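Two-arm packing cell – pre-purchase inspection checklist w/ comments
Site: Cullulow, bench area. May 2025
For: Kairys bid vs Perau bid, capital request for next year

Key: OK / FIX / BUDGET (means put it in the request)

1. Base and rail
Arm bases tight on aluminum rail – OK
Rail clear of stray parts – FIX. Clear it before every run, add to shift sheet
Slots free of swarf – OK
Comment: both bids leave the rail out. Kairys lists it as an option, Perau doesnt list it at all. Ask before we compare totals.

2. Grippers
Finger screws checked w/ driver – OK
Spare finger set on shelf – none. BUDGET, 2 sets
Pinch point label – FIX, order with the spares 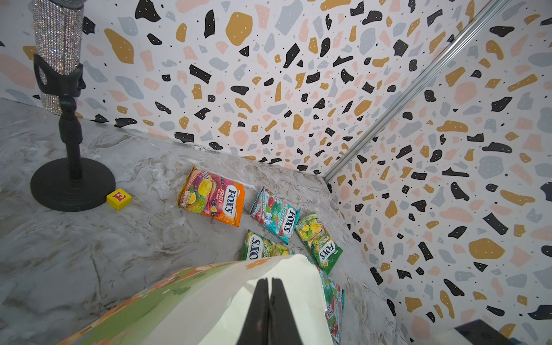
Comment: fingers are the wear item so dont let anyone cut that line. Jurnlow quoted 82 per finger set, delivery not included. Their lead time slips every October so order early. Flat packets are the hard case for pickup – want that written in the acceptance test, both vendors.

3. Cables and hoses
Conduit clamps tight – OK
Slack at full reach – OK on left, recheck right
Camera cable strain relief – BUDGET
Comment: loose cable is the first thing the safety walk will write up. Cheap to fix now.

4. Handling test, bags
Paper bag with rope handles, one arm each side – include in acceptance test
Stop button reachable from load side – OK
Stop test logged – FIX, log sheet is full, print new
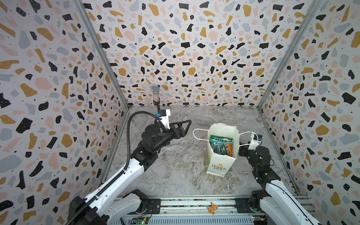

Item 4 – paper bag at center of floor, right gripper at the rope handle.

Comment: handles stretch and snag. Ask both vendors for a force limit setting we can change ourselves, with no service call. Perau said yes on the phone, get it in writting.

5. Electrical
Main breaker labeled – OK
Board covers – BUDGET, covers for all exposed boards
Ground check – OK, meter reading on back of sheet

6. Enclosure
Panels secure at corner posts – OK
Front guard – BUDGET. Biggest single item, 2,846 installed

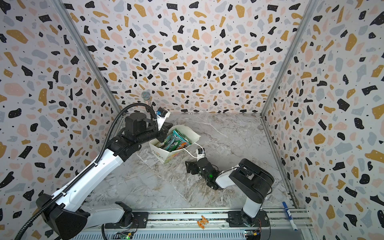

Front guard is where the two bids really differ. Kairys includes a light curtain, Perau wants us to buy our own and fit it. Measure from the rail with both arms at full reach before anybody signs. Add a pen tray to the guard order too, 61 extra – marker is lying on the rail near the right end and it needs a proper home. Boards below the rail go under item 5, same covers, dont count twice.

7. Still open
Training hours – neither bid has a number
Warranty start, delivery or acceptance? Ask
Recheck right side slack, then send to purchasing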